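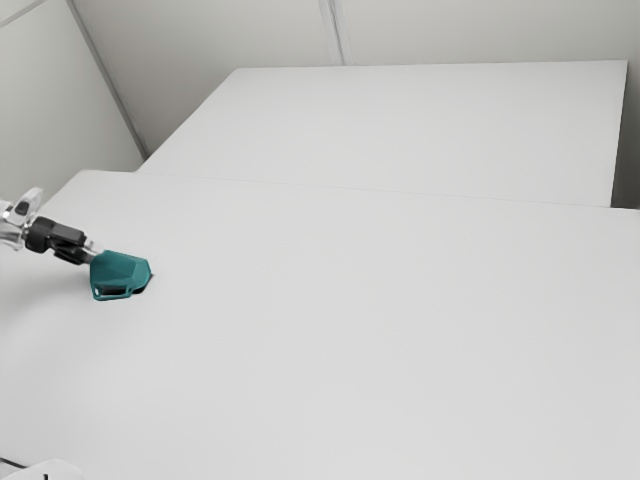 Subject: Re: Packing arm at Trinham – what changes for bench staff
List: Zumico Workplace Automation
Date: 07/09/2019

Dear list members,

I write on behalf of the operations office at Trinham in reply to the message quoted below, which was sent to the list by the staff side at the Coutinho site. The questions it raises have also reached us from our own benches, and it seems right to answer them in one place. Where we do not yet have an answer, I have said so.

First, the position as it stands. The Clurkerik cell will take over the placing of small parts into trays at the packing benches at Trinham. At present this work is done entirely by hand, on two shifts. The layout under study is the one shown at the head of this message, a simulated view, with the arm coming in from the left over the front table and a second, higher table behind. Both tables are still bare in the model apart from the teal gripper, which is brought down close to the front surface. Trays and part bins will be added once their positions have been agreed with the people who use them.

That last point matters, and I would ask colleagues to take it up. The height of the rear table has been set in the model by the engineering group, and it has not been tried by anyone who will have to reach across to it. Three bench operators have asked whether a person of less than average height could clear a tray from the back without leaning over the front table. We shall set up two plain tables at the same heights in the training room, and all bench staff will be given paid time to try them. Comments will be taken in writing or by word of mouth, whichever is preferred.

I turn now to the matters raised in the quoted message.

> To: Zumico Workplace Automation
> Subject: Packing arm at Trinham
>
> Dear colleagues,
>
> We understand that Trinham is to have a robot arm on the packing line and that Coutinho may follow. Our members have asked us to put the following to management through this list.
>
> We have been told that the present benches handle 2000 trays in a day across both shifts, and that the arm is expected to handle 1000 of these. We should like to know who will do the remainder, and whether the same number of people will be kept on to do it.
>
> We should also like to know what training is meant by "cell minder", a term which appears in the notice but is not explained there. Some of our members have worked at the benches for many years and do not wish to be moved to a post where they only watch a screen.
>
> Members have asked whether the grade and shift allowance will stay as they are, and who will be held to account when a tray is packed wrongly by the machine. Under the present rules a wrong tray is entered against the bench number, and so in effect against the person.
>
> Lastly, we ask that no date be fixed for Coutinho before the people at Trinham have had a fair chance to say how they find it.
>
> With regards,
> Staff side, Coutinho site

On the first question, the figures quoted are correct. The trays which the arm does not take will continue to be packed by hand. These are chiefly the mixed trays, in which parts of different sizes are laid together, and the short orders. No bench post at Trinham will be closed as a result of the first stage. I am not able to give the same undertaking for later stages, for which no plan has been approved, and I would prefer to state this plainly than to have it read into a notice afterwards.

Hand packing will, however, change in character. The plain trays are the easiest part of the present day, and several operators have told us that they serve as a rest between harder orders. If the arm takes all of them, what is left for people will be the slower and more tiring work. We accept this point. Daily targets for the hand benches will therefore be lowered for the whole of the trial and then looked at again with the staff side. The present target of 470 trays for each group of benches will come down to 294 for groups working on mixed trays only.

On the second question, the notice was poorly worded and will be issued again. A cell minder fills the part bins, takes away finished trays, checks a sample by eye, and stops and restarts the arm when a part has been dropped or picked up badly. The post is a standing and walking one, with some lifting. It will be shared by turns among those bench operators who have done the training, so that no person minds the cell for more than half a shift. Training lasts four days. It is open to every operator at Trinham, including part-time staff, and those who do not wish to take it may stay at the hand benches.

On grade and allowance, both stay as they are for all bench staff. Turns at the cell will be paid at the bench rate. The staff side at Trinham has argued that the added duty of stopping and restarting the arm deserves a higher rate. That claim has been received and is under discussion, and I cannot report further on it to this list.

On wrong trays, the cell will be given its own number in the fault book. A fault entered against the cell will not be counted against the person minding it – nor against the bench from which that person has come. If a fault comes from the bins having been filled wrongly, it will be recorded as a filling fault and dealt with by further training. Team leaders have been told of this rule and will have it in writing before the trial begins.

Members at both sites should also be aware of the arrangements for safety. The arm will not be run with people present until the risk assessment has been signed by the site safety officer and by a staff safety representative. The stop controls will be placed within reach from each side at which a person may stand, and their exact positions are among the matters to be settled in the training room. Operators may stop the arm at any time if they are uneasy about it. They will not be asked to make good the lost output.

The trial at Trinham will start in November if the assessment is complete, and later if it is not. As regards Coutinho, no date has been fixed. The request in the quoted message has been accepted: a written report from the Trinham bench staff, prepared without managers in the room, will be sent to this list before any date is proposed.

Two points remain open. The first is noise. We have no measurement for the cell in our own building, where the ceiling is low and sound carries, and one will be taken on installation. The second is the night cleaning round, which at present passes directly behind the packing benches. The route will have to be altered, and the cleaning staff, who are employed under a separate contract, have not yet been consulted. This was an oversight on our part and a meeting with them is being arranged.

Replies may be sent to the whole list or to the operations office alone. Members who would like to attend the training room sessions at Trinham from the Coutinho site should tell their team leader, and travel time will be paid.

Yours faithfully,

Operations Office
Zumico, Trinham site

3 replies in this thread | Shared 2 times

This archive uses cookies to remember your reading settings. Accept | Manage settings

Contact the list owner | Copyright Zumico | Back to top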